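"The table is the difficult part": a talk with Yaqin Xue about robots and housework

17/02/2024

When I asked Yaqin Xue if a robot can clear a table after a meal, she did not answer yes or no. She asked me what had been eaten.

"If it was a sandwich on one plate, then yes, I think we can do it," she told me. "If it was a shared meal with shells and bones and sauce and a drink which someone did not finish, then I must ask you to wait for some time."

Xue works on household tasks at Korkemley, a small company where people and machines share one long room. Before this she spent six years at Tamex, programming arms that put parts into boxes. She speaks quietly and corrects herself often, and she was careful all the time not to promise me anything. I had come with a simple question, whether these machines can do our chores yet, and I left with a longer one.

I asked her first what is so different between a factory and a kitchen. In the factory, she said, the part comes always to the same place. The people who build the line have removed every surprise before the robot is switched on. "At home all the surprises are still there. The bowl is in a different place from yesterday. Maybe it is not standing flat. The cup has a lid, and the lid has a straw. You do not think of this as a problem, because your hand solves it before you notice."
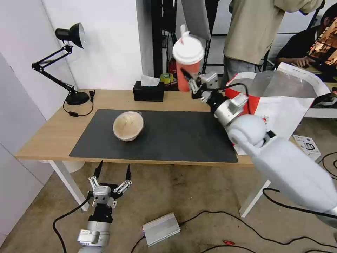
A cup, she explained, is a good example of a thing which looks easy. A robot must close its fingers enough to hold it, but a thin plastic cup gives way if it is pressed too much, and then the lid can jump off. If there is still something to drink inside, the cup is heavier and the liquid moves when the arm moves. The robot should also know that a full cup is perhaps not rubbish at all.

"My mother would be very angry if a machine took her drink away," Xue said. "So clearing the table is also a question of manners. Is this person finished? We ask each other this question with our eyes. The robot does not have such a way, or it has only a poor one."

Her team calls its table-clearing software Qin. It is trained from examples in which a person guides the arms through the work. I asked how many examples are needed for one task, and she said that they began with 70 for putting one cup aside, and that they believed this was plenty. It was enough for that cup on that table. With another cup the arm stopped beside it and closed its fingers on air. Now they do not start to test a task before they have 1000 examples, and she is still not satisfied with the results when the light in the room is changed.

"People see a video and they think that the robot understands the table," she said. "I would say it has seen many tables which are similar to this one. It is useful, but please do not call it understanding."

Her colleague Chang-ho Han joined us after lunch. He came from a firm named Hiltadico, which makes equipment for shops, and he looks at the matter more from the side of the customer. He thinks that shops will have useful robots earlier than homes. In a shop, he said, the shelves have numbers, the floor is flat and there is a person on duty who can help when the machine is confused. Also, a shop owner can say exactly what one hour of work costs. A family cannot say this so easily.

"At home you compare the robot with yourself, and you do it for free," Han said. "I can clear the table for my family in two minutes. If the robot needs half an hour and I have to stay near it, why should I buy it?"

I asked if speed is then the main problem. Xue shook her head. She would accept a slow machine, she said, if it could work while she is sleeping. What she cannot accept is a machine that needs to be watched. She told me that in their tests they write down each time when somebody must step in, and this is the number she reads first in the morning. She did not want to give it to me. "It goes down, but not every week," was all she said.
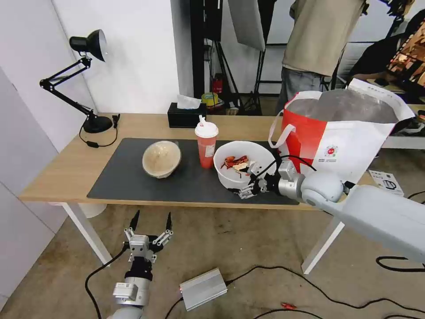
Food waste is the part on which the two of them do not agree. Han would leave it out completely. He would tell the customers that they scrape the plates and the robot does the rest, in the same way that we all learned to do something for the dishwasher. Xue finds this a little bit sad. For her the leftovers are the real chore, and the reason why people want help in the first place.

"Nobody complains to me that the clean bowl is hard to carry," she said. "They complain about the smell and the sticky fingers."

The trouble with leftovers is that they have no fixed shape. A shell can be hard on one side and soft on the other. It can hang on the edge of the bowl and fall when the bowl is lifted. Han mentioned also the cleaning of the robot itself. A metal hand has many small gaps between its parts, and if sauce goes inside, somebody has to take the hand apart. He has done it himself one time in April, and he said that it took him longer than cooking the dinner would have taken. A glove could help, but they have tried two kinds and with both of them the grip became worse.

I wanted to know what they would let a robot do today in their own homes, without anybody in the room. Han said folding towels, if I did not mind the corners. Xue thought about it for a long moment. She would let it collect empty cups from a table and put them into a tray, she said, but only plastic cups, and only if her nephew was not visiting.

And the whole table, with everything on it?

"Ask me again after Qin has learned the straw," she said, and she went back to her computer, where Han was already waiting with the next test.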